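FOR IMMEDIATE RELEASE

Skesta Opens Free Library of Boat Club Pennants, Redrawn as Scalable Files

560 drawings from lake and river clubs now free to download, print, and reuse

ZALLBY, August — Skesta, the open drawing archive based in Zallby, today opened its Pennant Library to the public. The library holds 560 vector drawings of the small flags flown by boat clubs, rowing crews, ferry lines, and harbor offices, and every one of them can be downloaded without an account, printed at any size, and reused for any purpose.

Pennants are a lovely corner of flag design, and a badly recorded one. National and state flags have been drawn and redrawn online for years, with long arguments over shades and proportions. The burgee of a sailing club that closed before its members had email is another story. It may survive as a patch on a jacket, a faded print in a yearbook, or a scrap of cloth in a drawer. The Pennant Library puts as many of these designs as possible into one place, in one consistent format, with a note on where each one came from.

"We kept getting letters with a photocopy of a photocopy inside, asking if we could make a clean drawing of a club's old flag," the Skesta drawing team said. "We said yes every time, and at some point we had to admit that this was a project. We are so happy to have it out in the world."

Where the designs come from

The heart of the library is the Giannakopoulos Collection, a set of club yearbooks, regatta programs, and painted flag cards that came to the archive in a single delivery of cardboard boxes. The flag cards are the prize. Each one shows a pennant painted by hand, with the club name on the back and, on many of them, the colors written out in words. "Dark blue, but not navy" appears on several, in the same handwriting.

The collection covers 205 clubs and lines. Many changed their flag at least once, often when two clubs merged or a new clubhouse went up, and the library keeps each version as a separate entry with its own page. Visitors can follow a club from its first design to its last and see what stayed put along the way. Anchors come and go. Stripes are surprisingly loyal.

Other designs were sent in by clubs, by families, and by readers of the Skesta newsletter. Those entries are labeled by source, so anyone using a drawing can tell whether it was made from a painted card, a photograph of cloth, or a written description.

How the drawings are made

Every pennant is drawn fresh, starting from an empty page. Automatic tracing was tried early on and dropped. It gave wobbly edges, hundreds of stray points, and stars with arms of different lengths. The team now builds each design from basic shapes: a triangle or swallowtail for the field, straight bands for stripes, and circles for disks and rings. Stars are constructed once at the correct angles and then copied, so they match.

This keeps the files small. It also makes them easy to read for anyone who opens one in a text editor, where each part carries a plain name such as "field," "hoist stripe," or "star, upper." Teachers who tested the library with their classes said this was the part students enjoyed most — change one color value, save, and the flag changes with it.

Letters are handled with extra care. Many clubs put their initials on the pennant, and the lettering on the cards rarely matches any typeface. The initials are drawn as outlines, following the painted shapes as closely as possible, so they look the same on every computer no matter which fonts are installed.

Color is the hardest question, and the library is open about it. Paint fades, cloth fades faster, and printed yearbooks were never exact to begin with. Each page lists the color values used in the drawing along with a short note on how they were chosen. Where a source gives the colors only in words, the page says so. Where two sources disagree, the library shows one version and describes the other in the notes.

Proportions get the same treatment. If a card or rule book gives measurements, the drawing follows them. If it doesn't, the shape is measured from the best source at hand and marked as an estimate.
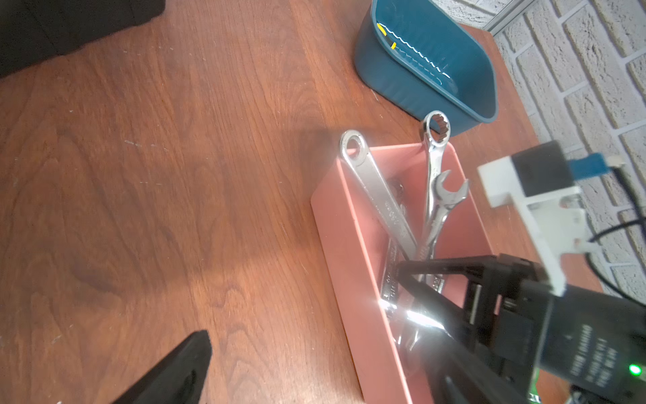 What visitors will find

Every entry has its own page with a preview, a download link for the vector file, and ready-made PNG copies in several sizes for people who just want to drop a picture into a newsletter. Each page also lists the source, the license, and a full history of changes. If somebody fixes a border or shifts a star, the earlier version stays available next to the new one, along with a comment explaining what was done.

Search works by club name, body of water, color, and shape. It is possible to ask for every red and white swallowtail in the library, or for every pennant with a fish on it. (There are more fish than the team expected, and one very cheerful otter.) Club names that changed over time are linked, and a search for an old name leads to the newer one.

There is also a page called "Do You Know This Flag?" for designs that reached the archive with no name attached. It opens with 10 pennants, and the team would love to see it shrink. A reader who recognizes one can send a message straight from the page.

The site was built to load quickly on older phones and slow connections. All previews carry written descriptions of the design for people who use screen readers, in a style borrowed from the flag cards themselves: field first, then stripes, then whatever sits on top.

Free to use, with very few strings

All drawings made by Skesta for the library are dedicated to the public domain. They may be used in books, on T-shirts, in school projects, on websites, and on real flags flown from real boats, with or without credit. The archive enjoys hearing about such uses, and a link back is always welcome, but neither is required.

A small number of clubs are still active and protect their emblem as a trademark. Those pages carry a clear notice. The drawing itself is free of copyright claims from Skesta, but using it to pass as the club, or to sell goods in its name, may not be allowed. Anyone in doubt should ask the club first. Where a club has given the archive a contact address, it appears on the page.

Scans of the painted cards are being added too, in cases where the rights are settled. They sit on the same page as the drawing so the two can be compared side by side, brush marks and all.

The Radatlow set

One group of entries deserves a special mention. The clubs on Lake Radatlow shared a signaling system of their own, flown below the club pennant on race days, and it seems to have been used nowhere else. The signals covered everyday matters such as a delayed start, a shortened course, or lunch. Until now the only record was a folding sheet tucked into a regatta program, printed in 2 colors with the others named in tiny type.

The whole set has been redrawn and can be downloaded as one package, with the original meanings in the file notes. A printable sheet is included, laid out to fold down to pocket size just like the original. The team has already hung a copy by the office kitchen, and the lunch signal is in regular use.

How to help

The library is a beginning, and new material is very welcome. Skesta is looking for:

Photographs of pennants, badges, trophies, or painted boat sterns showing a club flag, with the place noted if known.

Yearbooks, rule books, and regatta programs with flag pages. Loans are fine, and everything on loan is returned after scanning.

Corrections to any entry, however small. A stripe that should be a little narrower is exactly the kind of message the drawing team likes to get.

Names for the unnamed flags.

Anyone comfortable with vector software can also upload an improved version directly. Uploads are checked against the listed source before they become the main version of a file. A short drawing guide on the site explains how to name parts, set proportions, and keep a file tidy. It was written for beginners and assumes no experience beyond knowing how to save a file.

Coming next

Work has started on house flags, the larger rectangular flags flown by ferry and cargo lines, and the first of them will be added as they are finished. The team is also preparing a coloring book of pennants in outline form, free to print at home, with the correct colors on a page at the back for those who want them.

About Skesta

Skesta is a nonprofit archive in Zallby that makes clean, freely usable drawings of flags, signs, and emblems from everyday life. Its reading room is open to visitors by appointment, and painted cards from the Giannakopoulos Collection can be viewed there on request. Press copies of any drawing, in any size, are available from the Skesta press desk.

###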